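What the folding cell means for the laundry floor

By now most people at Stindier have walked past the new cell at the far end of the Grotley building, and most have slowed down to look, including several who told me they had no interest in it. It has been in since June. The name on the paperwork is Sestateo, which sounds like a mild sedative, and the floor has settled on calling it "the cell."

The job it has been given is the one at the top of every complaint list since I started here: taking garments out of baskets and getting them flat and folded before they go to the packing tables. It has two arms, side by side on a rail, and a work surface with rather more veining than my kitchen counter. Its training pieces are shirts and cloths in plain colors, and a basket, because baskets are where our troubles begin. 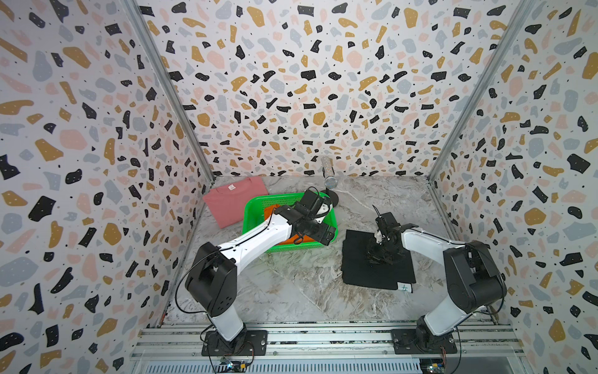
Is anybody losing a job over this? The folding team stays at 20 people through the end of the contract year, and management has put that in writing. What changes is what those people do between the start of the shift and the first break.

Two folders per shift now spend part of their time at the cell. They load it, clear it, and write down what went wrong, a column that was given far too little room on the first version of the form. Wojciech Zawadzka, who has folded here longer than the building has had working heat, was among the first to be trained. He reports that the arms are patient and never borrow his pen. He also reports that a bunched-up shirt, which he can shake out while talking about soccer, is a serious undertaking for them.

The numbers, for those who like them: on a good afternoon the cell gets through 33 pieces an hour. A practiced folder on plain shirts does better than 100. So the race is not close, and the company has been sensible enough to stop calling it one. The argument for the cell is that it can keep at the dull loads after 4 p.m., when wrists are sore and the quality of folding drops off in ways our customers write to us about. 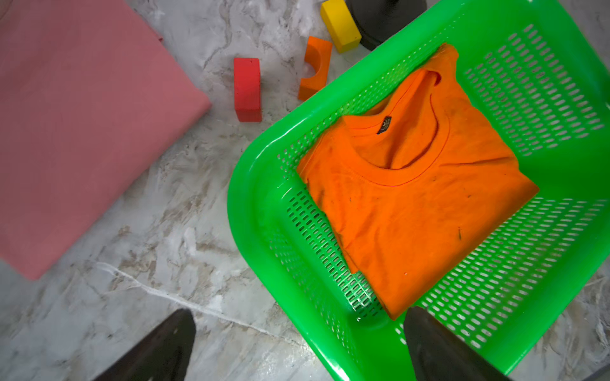
The wrists deserve a paragraph of their own. Reaching down into a basket, over and over, is what sends folders to the nurse's office, and the agreement with Nowicki, who installed the equipment, says the reaching comes first. Folding is second, and sorting by size may follow if the first two go well. Anything with buttons has been put off to a date that I would describe as spiritual.

There are grumbles. The cell takes up the space where the good bench used to be. Its operators get a pay step for the hours they spend on it, which is fair, but the rotation list was pinned up beside the time clock at 6 a.m. and was full by 6:20, which is hard on anyone who works evenings. A second list, for late shift only, is promised. We have been promised a bench as well.

If you want to be trained, put your name in at the floor office. It takes two half shifts, paid, and you do not need to know anything about computers. You do need to be willing to watch a machine consider a T-shirt for a long while without reaching in to help — so far the hardest part of the course, and the one Wojciech had to take twice.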